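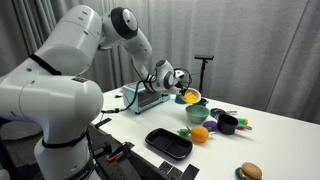 Robot arm with its gripper at a bowl of yellow toy food; a sensor bar stands on a tripod at the back of the table.

Search this encyclopedia Go Search

Prandidel is a software package for the control of robot arms in table-top handling work. It joins four functions in one program: reading the cameras, keeping a model of the objects on the table, planning the movement of the arm, and sending commands to the arm and gripper. It was written at the Pawlak Institute in Joverham and is used mainly in teaching and research, where the usual subject is the handling of kitchen goods and toy food.

The name is also applied to the file format in which the package stores its recordings.

Background

Work on the package grew out of Skoleck, an earlier program from the same institute that dealt with perception alone. Skoleck took in pictures from fixed cameras and gave back a list of objects with their positions. It had no means of moving an arm, and laboratories that used it had to write their own link to a planner. Many of these links were short scripts which broke whenever the object list changed its layout.

Prandidel kept the object list of Skoleck with few changes and placed a planner and a controller behind it. The older program survives as a part of the newer one and can still be run alone.

Structure

The package is divided into a perception layer, a world model, a planner and a controller. Each runs as a separate process. The processes exchange messages through a shared message service, and any one of them may be stopped and started again while the others keep running.

The perception layer accepts two kinds of view. A fixed view looks across the whole table from a stand and is used to find objects and to follow the arm. A wrist view comes from a small camera carried near the gripper and is used in the last part of a reach, when the fixed view is often blocked by the arm itself. The two views are joined by a calibration file, which records where each camera sits in relation to the base of the arm or to the wrist.

The wrist view presents its own difficulties. The fingers take up part of every picture, and they may cover the object that is to be grasped. Prandidel deals with this by means of a mask, worked out from the known shape of the gripper and the measured opening of its fingers. Areas under the mask are ignored by the object finder. The world model meanwhile keeps the last good estimate of anything that has passed beneath them.

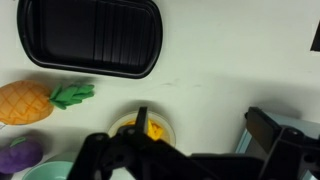 Joverham, 21/01/2018

The institute's notice of first release bears the place and date given above. It described the mask, the calibration file and the recording format, and stated that the planner was to be regarded as unfinished. A corrected planner followed in February. The notice also set out the default rates of the package: the perception layer publishes the object list 12 times a second, and pictures from the wrist camera are stored at 30 frames a second. Both values may be changed in the settings file.

World model

The world model holds an entry for each known object. An entry gives the object's class, its position, its outline and a confidence value between zero and one. Confidence falls slowly while an object is out of view and rises again when it is seen. An entry whose confidence drops below a set limit is marked as lost, but it is kept in the list, so that the planner can still avoid the place where the object was last seen.

Soft and loose things are treated separately. Food pieces in a bowl are entered as the contents of the bowl and have no separate outlines until the gripper approaches. Fabric toys are given a wider margin than hard ones, as their outline may change under pressure from the fingers.

Planning

The planner works in two stages. The first chooses a grasp, which consists of a position for the fingers, a direction of approach and an opening width. The second finds a path for the whole arm that brings the fingers to that grasp without touching anything in the world model. If no path is found, the planner returns to the first stage and takes the next grasp in order of score.

Plates and shallow bowls are normally grasped at the rim. Such a grasp leaves most of the object to one side of the fingers, and the planner therefore treats the held object as part of the arm for the rest of the movement. The position of the object in the fingers is estimated again from the wrist view after the grasp has closed. This second estimate matters most when a plate has tilted, as the path must then allow for its new outline near racks, walls and other fixed equipment.

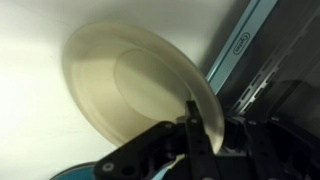 Can the planner be used without the perception layer?

The planner will run alone if it is given an object list in a text file. Positions must be stated in metres from the base of the arm, and the list is read once at the start. Changes on the table after that point are not taken into account.

Control

The controller turns a planned path into commands for the joints. It checks each command against the limits of the arm before sending it and stops the movement if the measured force at the wrist passes a set value. After such a stop the path is discarded and a new one is requested. The operator may choose to confirm every new path by hand, and this is the default in the teaching edition.

Benches with more than one arm are supported by running one controller for each arm. The controllers share a single world model, in which every arm appears to the others as a moving obstacle. Arms that stand idle are entered in the same way.

Recordings

Each run can be saved as a recording containing the camera pictures, the object list, the planned path and the measured joint positions. All parts carry the same clock. The reference collection kept by the institute holds 1370 recordings of table-top tasks, sorted under 29 task names such as lifting, placing, tipping and stacking.

A replay tool steps through a recording and draws the planned path beside the measured one. It can also feed stored pictures to a newer version of the perception layer, so that two versions may be compared on the same material.
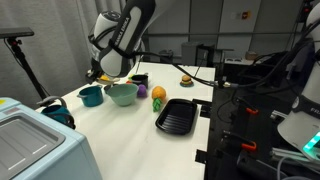 Limitations

Prandidel assumes a flat table of known height. Shelves and drawers can be entered as fixed obstacles, but the package offers no means of opening them. Shiny and dark surfaces reduce the accuracy of the object finder, and black trays and pans are at times merged with a gripper of the same colour when the mask is set too wide. The manual advises a fresh calibration whenever a camera stand has been moved.

The planner makes no use of earlier runs. A grasp that has failed will be tried again in a later run if its score is still the highest.

See also

Skoleck
Calibration of wrist cameras
Grasp planning
Motion planning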